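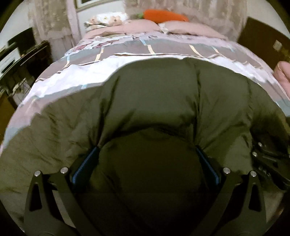
1/24
Helar hand gripper kit, from Flollent. I've had the kit since April and people keep asking if they should get one. Long thread. Short version: borrow one first if you can, and read the terms before you unwrap anything.

2/24
For anyone new to this: Helar is a gripper you hold yourself. Two fingers, a camera looking down at them, and you do ordinary household jobs with it. The recordings go to Flollent through their app, Puvov, and are meant to teach their home robot, Kubo, to do the same jobs.

3/24
So you aren't buying a robot. I mention it as the product page has a big picture of Kubo at the top and you have to scroll a fair way before the word "hand-held" turns up. I know of two people who ordered one thinking a machine would arrive and start on the ironing.

4/24
Money. It's £100, described as a "refundable equipment deposit". Refundable if you send it back in the original box, with all the foam, in a condition Flollent is happy with. I've asked twice what happy means. The second reply was the same as the first with a different greeting.

5/24
Build is decent, I'll give them that. Fingers are flat black plates with a triangular cut-out, screws you can get at from outside, blue textured pads on the inner faces. Mine hasn't come loose anywhere. The instructions want you to check the screws before each session. I do it when I remember.

6/24
The pads are the best part. Padded fabric is slippery stuff and these do pinch it, as you can tell from the first photo. Whether the pinch holds through a long lift is a separate matter and depends on how big a handful you took.

7/24
Now the claim on the box: "handles every garment in the home". Every. I'd love to know who signed that off. T-shirts, fine. Tea towels, fine. A big quilted coat is where I'd start if I were testing that sentence, so that's where I started.

8/24
The trouble with puffy things is that there's no edge where you want one. You close the fingers on a fold, the filling squashes down to nothing and you've got two layers of shell and a lot of air. Lift, and the rest of it stays behind on the bed and drags.

9/24
With your own hands you'd slide an arm underneath and think no more of it. Two fingers can't do that. You end up working along it in small pinches like a crab eating a duvet.

10/24
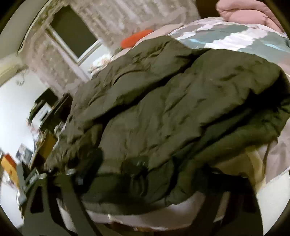 Padded jacket on the bed, gripper at the bottom of the shot.

11/24
Look at what it has to deal with there. Deep fold running right across, creases all over the middle, furry trim at one end, bedding underneath. I can tell you which bit to grab because I know what a jacket is. Kubo is supposed to learn that from recordings like these, and I have no idea how many it takes. Flollent won't say either.

12/24
Shadows, too. Dark green fabric folds in on itself and the hollows go nearly black. The Puvov guide says to "ensure garments are evenly lit at all times". It's a bedroom. There's a limit to how evenly lit I'm prepared to make it.

13/24
The view from the gripper is very wide and everything curves. On a patchwork cover like the one in the first photo the straight lines bend like a fishing net. Normal for this sort of lens and no use complaining, but it takes getting used to if you play your clips back. I felt a bit seasick the first evening.

14/24
And wide means wide. It gets the bed, the furniture, the curtains, the soft toys, the heap of stuff you meant to put away. The advert says "captures only the task". It does not capture only the task. If you share a house, have that conversation before you start recording.

15/24
Puvov has a setting called Room Blur. I switched it on and couldn't see any difference in my saved clips. Support say the blur is applied "downstream". Downstream of what? By whom? Still waiting. If any of you have a proper answer to this I'd be glad to read it.

16/24
Points. You earn them per accepted clip. I'm on 3156 and the next voucher comes at 3706. I was closer to a voucher last month, as a percentage, before they moved the line. There was an in-app notice about it. You had to open the notice to find out it was a notice.

17/24
Clips get turned down a lot and you rarely find out why. "Insufficient completion" is the usual one. I've had it on a sock. In the sock, out of the sock drawer, onto the pile, gripper open, done. How much more complete does a sock get?

18/24
To be fair to them, the bulky stuff is accepted more often than I expected, including goes where I thought I'd made a right mess of it. Perhaps they want the messy ones. If so, say so! I'd stop doing half my takes again.

19/24
Comfort. It's fine for a short spell and then your wrist knows all about it. The weight sits forward, so every reach across a double bed is done at arm's length with the heavy end furthest away. I now walk round the bed instead. The guide suggests "natural movement", which I suppose that is.

20/24
Battery, seeing as I've been asked: gets me through an evening's session with some left. No complaints. Charging cable is too short to reach from my socket to anything you could call a table. Small complaint.

21/24
What I can't tell you is whether any of this works. I've seen the Kubo video, same as you. It folds one flat towel on one clear white table and then the video cuts. I'd like to see it given a padded coat on an unmade bed, one take, no cuts, and I'd be perfectly happy for it to take all afternoon.

22/24
A few of you asked if I think it's a con. No. The kit is real, it does roughly what a hand gripper should, and my one voucher did arrive. My quarrel is with "every garment", "only the task" and "refundable", which are all words with ordinary meanings - and Flollent should be held to them.

23/24
If you're getting one anyway: keep the box and the foam. Screenshot the points target on the day you join. Start with towels. Leave padded coats until you know how wide the fingers open, and take a smaller pinch than you think, nearer a seam. Clear away letters and anything with your address on it before you press record.

24/24
I'm keeping mine until I reach 3706 or they move it again. Then it goes back in the foam and we'll find out about that £100. Replies open, though if you work for Flollent please say so in the first line this time.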